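About Trako

Trako is a small company that writes about American football for readers who did not grow up with it. We publish game reports, injury news and simple explanations of the rules. Our office is in the back part of a former print shop on Goicoechea Street, and most of us came to this sport as adults, in a second or third language.

The company was started by Jinlong Mao and Aurora Cardoso. They met in an evening English class, where the teacher used sports pages as reading material. Jinlong understood the grammar but he did not understand what is a wild-card round. Aurora had the same problem with "questionable to return". They began to write short notes for their classmates, and later they sent these notes by email every Monday during the season. The first list had 60 readers. Today the newsletter goes to 1,845 people.

What we publish

After each week of the professional season we prepare a report of the most important games. We try to explain one decision from each game, for example why a team kicks on fourth down when it is losing. We also keep a glossary, which has now 129 entries. Yufang Yuan is the editor of it, and she accepts corrections with pleasure.

Our injury page is read more than any other page. We report only what the team has announced, and we do not guess about the health of a player. If a team says "ribs", we write "ribs". 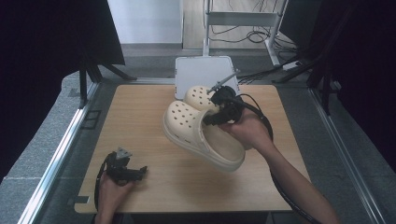
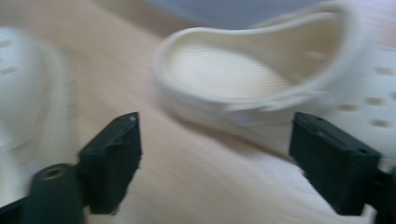

In the summer, when there are no games, we work on longer articles. Last June we published a series about the backup quarterback, with the history of this position and how these players prepare for a game they will maybe not play. It was written by Lerato Mokoena, who joined us from a rugby magazine and still compares everything with rugby.

How we work

Every article is read by two persons before it goes on the site. One of them must know football well and the other one should be quite new to it. If the second reader stops at a sentence, we write this sentence again. Jinfeng Kong takes care of the website and of the score tables, and he also answers the messages of subscribers.

We do not publish betting advice and we do not take payment from bookmakers. Our income comes from subscriptions and from a print guide to the season. The last guide had 2,000 copies and it is sold out.

Write to us

We are glad to receive questions about rules, also very basic ones. Please use the contact form and tell us which game you were watching. During the season an answer can take several days.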